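Print this entry | E-mail this entry

Feb 21, 2018

I have been meaning to write all week, and here it is past supper with the dishes still in the sink, so the dishes will have to wait a little longer. The sourdough has finally settled down. I fed it this morning before the sun was properly up, and by lunch it had climbed right to the rubber band on the jar, and I stood there in my slippers feeling prouder than I did at my own graduation!

The flour is the new one from Flitasura, the coarse stone-ground kind, and it drinks water like nothing I've ever used. I started at 70 percent, same as always, and the dough was stiff as a boot, so I kept wetting my hands and folding until it loosened up. Next time I'll go nearer 85 and see if I can manage it without gluing myself to the counter. (I probably can't, but I'd like to try while the kitchen is still cool enough for a slow rise.)

Baked 2 loaves. One went down the street wrapped in a tea towel, and the other is half gone already, mostly with butter, and the end piece with the last of the plum jam from October. I only put up 15 jars and thought that was plenty. It never is. The plums came from the stand on the Fukberg road, the little blue ones that are so sour you make a face, and I'd go back tomorrow if it weren't the middle of winter.

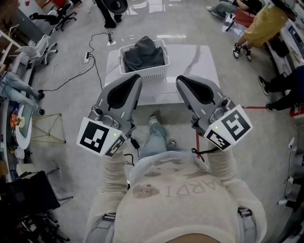

Cream fuzzy sweater, light jeans, white sneakers kind of weather.

It was one of those soft gray days when the snow can't make up its mind. I walked as far as the bridge after lunch and the river was still frozen along both banks, with a dark stripe of water running down the middle, and a pair of ducks sitting in it looking perfectly content. My knees complained on the hill coming home but I was glad I went.

I tried the Nedeljković bakery on the way back, the one with the green door, and bought a poppy seed roll so I could compare. Theirs is sweeter than my grandmother's, and they're more generous with the filling. I ate it standing up by the window and then felt I had to buy a second one to be polite.

Still to do: write to the seed people at Dreltico about the beans that never came, find the big cooling rack (is it in the cellar?), and soak the rye tonight for the next loaf. I think I'll do the rye first, while I remember, and then the dishes.

Last updated: this evening, after the rye went in to soak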